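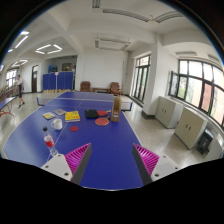 Hand-held gripper with ribbed magenta fingers over a table-tennis table, with books, a mug, a bottle and two paddles on it.

Gripper budgeting is the planning of spending on hand-held grippers and the work done with them, usually by small laboratories and workshops that cannot pay for a full robot arm. The term came into use through the Stovholm purchasing notes, a set of spreadsheets and comments first circulated in April and since revised several times.

Costs

The notes divide spending into hardware, spares, staff hours and storage. Hardware gets most of the attention in suppliers' quotations and is often the smallest part. Druder, a reseller, listed a basic unit at 323 euros, a price that left out the camera, mounting screws and delivery. Soft ribbed fingers are sold in pairs at 40 euros. Buyers are commonly told to order one spare pair per unit, though the notes give no wear figures to support this.

Staff hours are harder to pin down. The Szilágyi method allows 70 hours for a first round of tabletop work using household objects, including setting out and tidying. Its worked table adds up to 122 hours once checking of the recordings is counted, and the difference is not explained.

Criticism

Bence Barta has argued that most published budgets are written after the money is spent and made to fit. He also doubts the claim, repeated in Belance's sales material, that hand-held units "pay for themselves" – no buyer has shown accounts to that effect. Supporters reply that the units are cheap enough for the question not to matter much.

See also: Equipment leasing; Depreciation; End effector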